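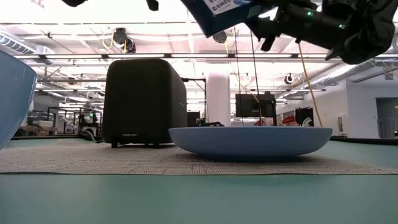
I have been trying to get down to two blue bowls. When we moved to Ultesberg I had a full shelf of them, most from the Coppens outlet, and I used maybe a third. The rest sat in a stack and had to be lifted out every time I wanted the one at the bottom.

The two I'm keeping are a big deep one and a wide shallow one. The deep one is for bread dough and for salad when people come over. The shallow one gets used more. It holds fruit most of the week, and it works for serving rice or roast carrots because everyone can reach in from the side.

I paid 50 for the deep one and 69 for the shallow one, which seemed backward to me at the time. The shop told me wide, low shapes are harder to get right in the kiln – they sag. I have no way of checking that.

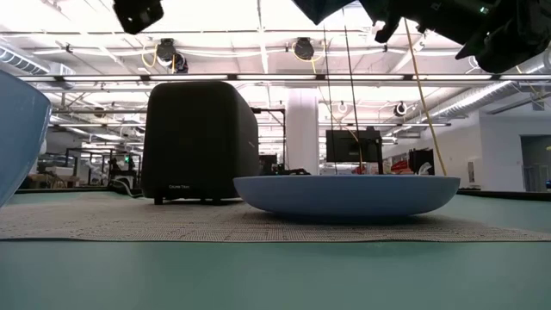

The other thing I changed was what goes under them. I used to put bowls straight down on the tabletop and they slid whenever I stirred. A textured mat fixed that. Mine never wants to lie completely flat along the front, and I've stopped trying to make it. It rinses off in the sink and dries over the back of a chair.

Hilde Desmet wrote to ask whether a light blue goes with a teal table or fights with it. I think it goes, mostly because the beige of the mat sits between them. A white bowl looked too stark when I tried it.

The rest of the stack went to the Pistwood swap in April. I kept back one small bowl for the cat, so I suppose the real number is three.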